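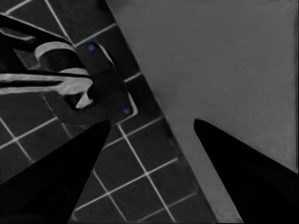
2 min read

Relaying the bathroom floor: notes on grout spacing

2024-10-20

The old floor came up in July. The screed under it was sound apart from a dip by the door, which I filled with Rasasell levelling compound and left for 28 hours. The tin says less. The room is cold.

I set out from the centre line and dry-laid two full rows before mixing anything. With a 3 mm joint the last tile against the bath came to 18 mm, too thin to cut cleanly. Shifting the whole grid by half a tile gave a decent cut on both sides.

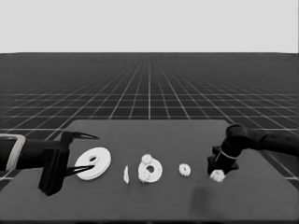 The adhesive was Fastine, the slow-setting grade. Open time was around 50 minutes, enough for one row and a half at my pace. Back-butter the cut pieces. I skipped this on the first one and it rocked.

Check each row with a long straight edge and a torch held low. A spirit level alone will miss a raised corner.

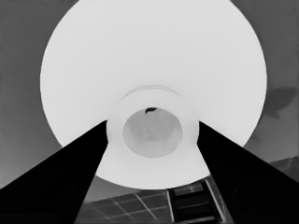 Words: 228

Grout went in the following weekend. Mix it stiffer than feels right, work it diagonally across the joints, and wipe with a barely damp sponge. Too much water leaves the lines patchy and pale. The corner behind the door has this fault and I have left it.

The perimeter joint is silicone, Varnesov, colour code 3741. It is a shade darker than the grout. 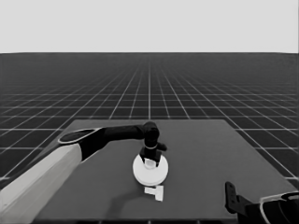
Arm over the dark grey table, gripper pointing down.

Sealing is still to do. I will give the grout another week first.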